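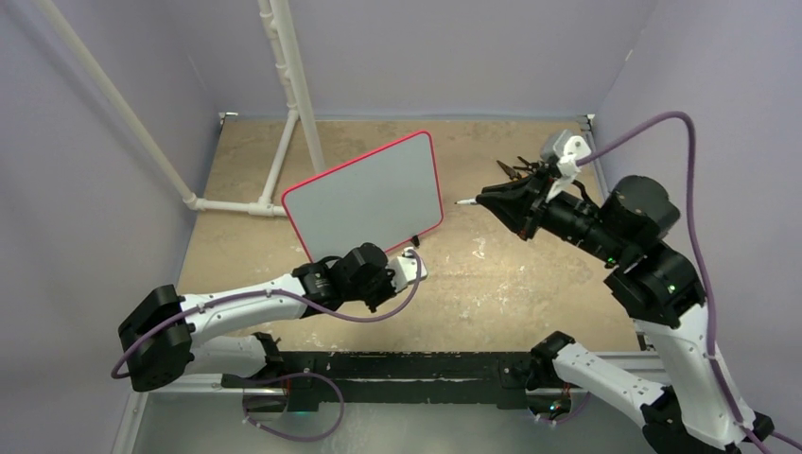

Figure 3. Small board held at a tilt, writing face blank, marker held toward it.

4.2 Writing on a small tilted board

Small whiteboards are mostly studied as classroom things, flat on a desk or in a lap. Less on what happens when the board is propped or held up and leaning back. This section covers that case only. Wall boards are in 4.4, paper in 4.5.

Materials. Light grey or near-white face, rounded corners, thin colored rim (Fig. 3). We settled on the rimmed kind early. The rim takes the grip, and it gives readers an edge to judge slant against when the lettering drifts. Frameless boards from the first batch (Lastine, the cheaper line) flexed under the pen and were dropped. Markers were fine tip, black ink only. Blue was tried in the pilot and scored lower with readers, see appendix B.

Phrases. Short, everyday words, lowercase, no punctuation. The full list has 300 phrases, put together by Cường Đặng and Hưng Thái from packing lists and labels collected at the Trekcombe site. Things like what goes in which box. Longest phrase 25 characters with spaces. Phrases with more than 5 words were cut, they ran out of board before the end and we ended up scoring the layout and not the writing.

Holding. Board upright on its lower edge or lifted clear of the table, leaning back, held at one edge. Where the hold goes matters more than we expected. A bottom hold leaves the whole top line free but the upper corners give a little when the pen presses. A top hold steadies the first line and the low part swings instead. Lean was left to settle on its own, not set. We should of fixed it, probably, and the follow-up does.

Legibility. Scored by 68 readers, each shown the written face alone with no phrase list. They typed what they read. Partial words counted half. Tall narrow letters did fine. The weak spots were joins and short strokes: n read as r, a closed c read as e, dots on i landing too far right. Long tails (y, g) were almost never misread, even when they ran well under the line, and Khôi Hoàng's suggestion that we score tails seperately made no difference to the ranking, so it is left out of the table. 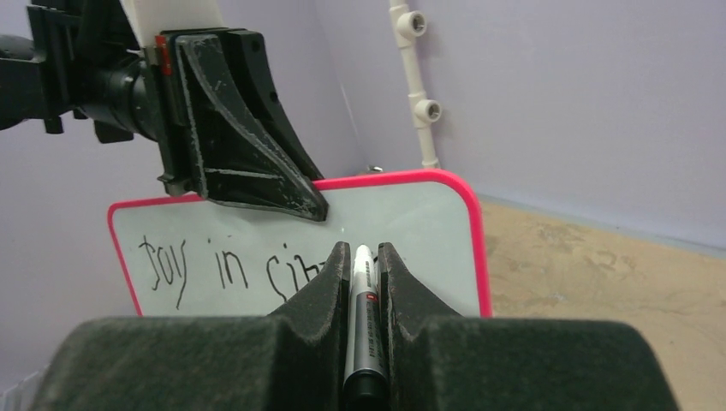 Figure 4. "toy in" and the beginning of a third word, black on pale grey-white.

Spacing. Word gaps came out wider than letter gaps in nearly all samples, good. In Fig. 4 the words are clearly separate pieces and the right side of the face is still blank. Space left on the right is what we want to see at that point. When a phrase started too near the middle the last word got squeezed against the rim, and squeezed last words account for most of the half scores. Starting position is therefore reported as its own column in Table 2.

Hidden strokes. Whatever holds the pen covers part of the line, so any reading taken mid-phrase is incomplete. Readers only got finished faces. The mid-phrase views went to Trí Phùng for stroke timing and were not scored.

Wiping. Dry cloth between phrases, spray at the end of each session. Old ink that would not lift was noted as ghosting and the board swapped out. Ghosted faces pulled reader scores down on thin strokes mainly, numbers in Table 3. No attempt to correct for it here.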